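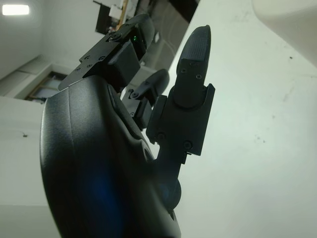

A matt black surface showing a diffuse blue reflection

Matt finish

A matt finish (also spelled matte or mat) is a surface that scatters the light falling on it in many directions, so that it shows little shine. It is the opposite of a gloss finish, which reflects light mainly in one direction and can give a clear image of nearby objects. Finishes between the two are sold under names such as eggshell, satin and semi-gloss, although the meaning of these names differs from one maker to another.

Cause

The look of a matt surface depends mostly on its roughness at a very small scale. Where a surface is smooth, light leaves it at the same angle at which it arrived. Where it is covered in fine bumps and hollows, each small area faces a slightly different way and the reflected light is spread out. A bright source then appears as a soft patch with no sharp edge. Few everyday surfaces are fully matt, and many that look dull from the front will shine when seen at a low angle. This effect is known as sheen.

Production

In paints and varnishes, the finish is usually controlled by adding a fine powder, often a form of silica, which leaves the dried film slightly uneven. A higher share of pigment to binder also lowers the gloss. Plastics may be given a matt surface by moulding them against a textured tool, and metal and glass by blasting with grit or by treatment with acid. Paper is left uncoated or given a dull coating.

Uses

Matt paint is common on ceilings and on older plaster walls, where it hides small faults that a shiny coat would show up. It is also used where glare would be a nuisance, as on instrument panels and the insides of optical equipment. In printing, matt paper is often chosen for long texts, while gloss paper tends to give deeper blacks and stronger colour in photographs.

The Skustden Museum of Decorative Trades holds 1,082 painted sample boards from the former Pruneo works, of which 509 are matt. A catalogue of the boards by Natnael Bogale groups them by binder – oil, casein and lime – and notes that several matt samples have gained a shine at the edges through handling.

Care and wear

Rubbing can flatten the raised points of a matt surface and leave shiny marks, an effect called burnishing. Matt wall paints have long been seen as harder to clean than gloss, though modern types are often made to be washable. Scratched matt coatings on vehicles are difficult to repair, as polishing raises the gloss of the treated area.

See also

Gloss (optics)
Diffuse reflection
Distemper (paint)
Patina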